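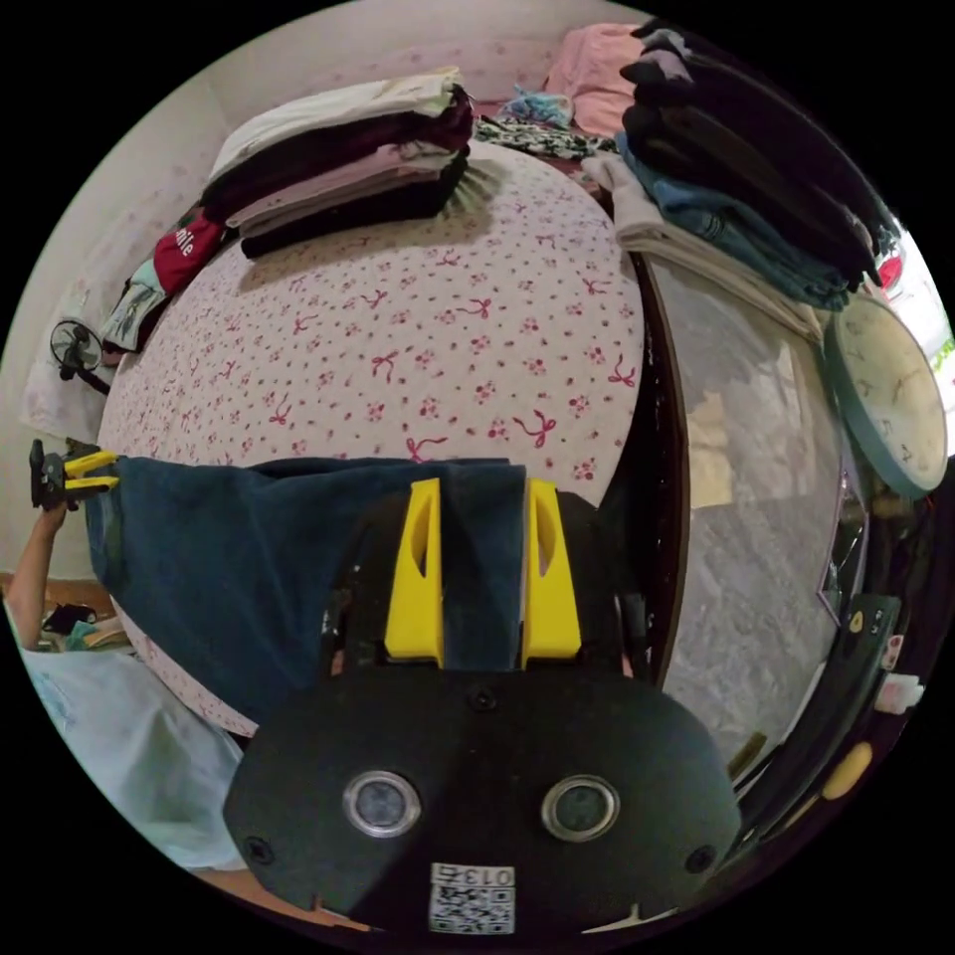
*Last changed: April*

## Packing for Dritstead: your questions

**How many towels do I need?**
One! I've done six summers at the Dritstead campground and one dark towel has always been plenty (dark hides the mud).

**Is there a laundry?**
Yep, next to the showers, open till 9 pm. Bring coins, the card reader hates me.
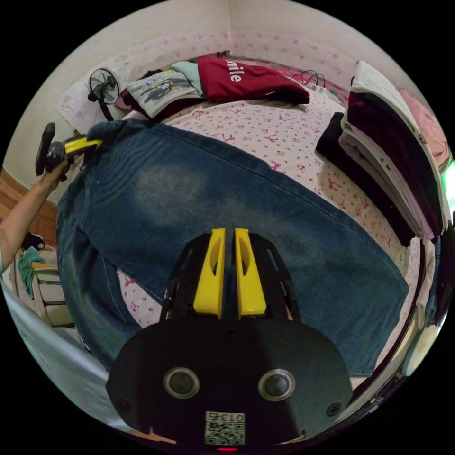

The dryers run hot, so I hang my heavy stuff on a line behind the tent and let it take all day.

**Can I walk to Prorkholm?**
You can, it's 7 miles along the lake and really pretty, but pack a sandwich. The only shop on the way keeps odd hours.

**Do you answer email?**
I do, slowly! Try me again if it's been a week.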